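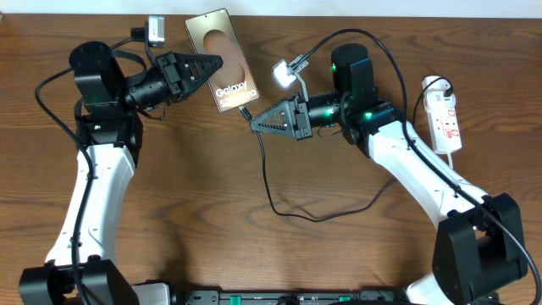
Wavy brown wood grain, with a robot arm on either side.

4 min read

How to Draw a Floor Plan of a Ruined Chapel With Just a Tape Measure

2019-02-11

I get asked a lot how I make the little floor plans on this site, and people seem disappointed when I say "tape measure, pencil, patience." But that's really it! I've drawn plans of the old stone chapel outside Gridirport, a roofless one on Dritis and a few sad rectangles of foundation in fields, and the method hardly changes. You can do a small building in one afternoon.

What to bring

A long tape (mine is 100 feet, and it jams), a short steel tape for doorways and windows, a clipboard, graph paper, two pencils, chalk, a ball of string and a few tent stakes. Bring a compass too. If the ruin is a protected site or on somebody's land, ask first, and don't push stakes into the ground inside a protected ruin at all. I use a bag of rice as a weight to hold the tape end in those places. Works great.

Step 1: Walk around it and measure nothing

I mean it. Go around the outside once, then the inside, and look for where walls meet. A clean vertical line where the stones of one wall don't lock into the next usually means the two were built at different times, and you want to know about those joints before you start drawing. At Gridirport the chancel just butts up against the nave (the main room), and I missed it completely on my first visit because I was so busy with the tape.

Step 2: Make an ugly sketch

Draw the whole outline by eye, big enough to fill the page. Put in doors, windows, any steps, any lump that might be an altar base. It doesn't have to be to scale. This is the sheet you'll write numbers on, so leave lots of white space and make the walls fatter than they should be.

Step 3: Running measurements

Lay the long tape along one inside wall, with zero tight in the corner, and leave it there. Now read off every feature as a distance from zero: start of door, end of door, start of window, end of window, far corner. Please don't measure each bit separately and add them up later! Every little error gets added up too. I did that once and ended up with a north wall 4 inches longer than itself.

Do the same for every wall, inside and out, and measure wall thickness at the door openings, where you can reach both faces.

Step 4: Diagonals

Old chapels are almost never square. Measure corner to corner across the room, both ways, and write the numbers down in a different color. If the two diagonals match and the opposite walls match, you have a true rectangle. If they don't, the diagonals are what let you draw the real shape at home. My Dritis chapel leans over like a parked bicycle on paper, and I love it.

Step 5: Which way is east?

Take a compass reading along the long wall. Lots of churches point roughly east, but plenty don't, so please don't just assume. Mine on Dritis came out at 76 degrees, while the Gridirport one is 87. Stand clear of iron gates and your own steel tape when you read it, and note whether you corrected for magnetic north.

Step 6: Draw it up the same day

Pick a scale (a quarter inch to the foot fits a small chapel on letter paper). Draw the longest wall first. Then set a pair of drawing compasses to the length of the next wall, swing an arc from one end, set them to the diagonal and swing another from the other end. Where the arcs cross is your corner. Keep going all the way around, then add doors and windows from the running measurements.

Finish with a north arrow, a scale bar, the date of the survey and your name. Use a solid line for walls you saw and a dashed one for walls you're guessing at. I'm going back to Gridirport in April to redo the west end, where brambles beat me, so that bit is still dashed.

3 comments

Reader in Salinas: Tried this on an old adobe and the diagonals were off by almost a foot. Thought I'd messed up, measured again, same thing!

Guest: Do you measure above or below the plaster?

Site author: Whatever face is showing, and I write "plaster" next to the number. On Dritis there was only a patch of it left by the door.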